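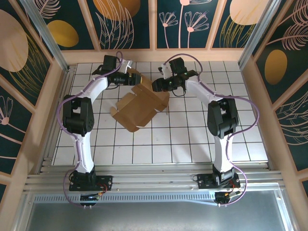
Both arms at the box blank, right gripper on the flap

Dullwood Forum > Software > Motion and Planning
Thread: Two arms, one box, no agreement

flapjack_ik
Wednesday, October 16, 2019

Rig is up top. Two arms on one rail, one cardboard blank, and a planner that regards the second arm as a rumor.

I'm running Gudov for planning, with a separate instance for each arm. Each one produces a lovely path. Then both grippers head for the same bit of air over the middle of the box, the collision check wakes up, and everything stops. Last night's log has 3,220 plan requests and 3,771 aborts. Yes, there are more aborts than requests. I have questions about that too.

Has anybody got two arms folding anything without writing a traffic cop on top?

tessellate
You wrote "separate instance" like it was a detail. Put both arms in one group and plan the whole thing together. Each instance sees the other arm as a static obstacle at wherever it was when planning started. Then it moves. Surprise.

The extra aborts are retries. Gudov logs each retry as an abort but doesn't log it as a new request. Been that way since May.

flapjack_ik
So the log is lying to me in a documented way. Comforting.

I tried one group. Planning time went from "blink" to "go make a sandwich."

mostly_harmonic
Disagree with tessellate. Joint planning for both arms is overkill for cardboard. Split the workspace down the middle, give each arm its half, and put a lock on the strip they share. One arm asks for the strip, gets it, does its business, gives it back. Mine is 6 states in a text file and I haven't touched it in ages.

tessellate
Works great until both arms need to be in the strip. Which is what folding a box is. Look at the picture, the grippers nearly meet. With your lock the left arm sits there waiting for the right one to finish holding the flap, and the right one is holding the flap so the left one can do something.

mostly_harmonic
OK, for that step you plan both. For the other steps you don't. I didn't say the lock was a religion.

gridlocked
Different complaint. What are you doing for perception? You've got a white tile floor with dark grout lines and walls covered in yellow and peach ovals and flowers. My edge detector would find a box in every tile and possibly a second one in the wallpaper.

flapjack_ik
The walls are out of the region of interest, so the flowers are for me. Grout is a real pain though. The flap segmentation came from Nwosu and it likes straight dark lines a lot. I mask by color before it gets a vote. Brown on white is about the only easy thing in this whole project.

gridlocked
Fair. Mask first, then fit the outline to the template of the blank. Don't trust flap angle from the outline alone. A half-folded flap and a short flap look the same from overhead, and Nwosu will tell you either one with total confidence.

tessellate
Also check your padding. The Nirkum arm models ship with fat collision meshes around the wrist. If you left the default on both arms, they "collide" well before the real grippers would.

flapjack_ik
Checked. Default on both. Of course it was.

Trimmed the wrist padding, kept separate planning for the approach, switched to one group for the hold-and-fold step only, and capped retries at 2. Simulation gets through the first flap. Hardware tomorrow, with my hand on the stop button.

mostly_harmonic
So, a lock with joint planning in the strip.

tessellate
So, joint planning with some laziness around it.

flapjack_ik
I'm naming the config file after neither of you. Will post the log if the second flap behaves.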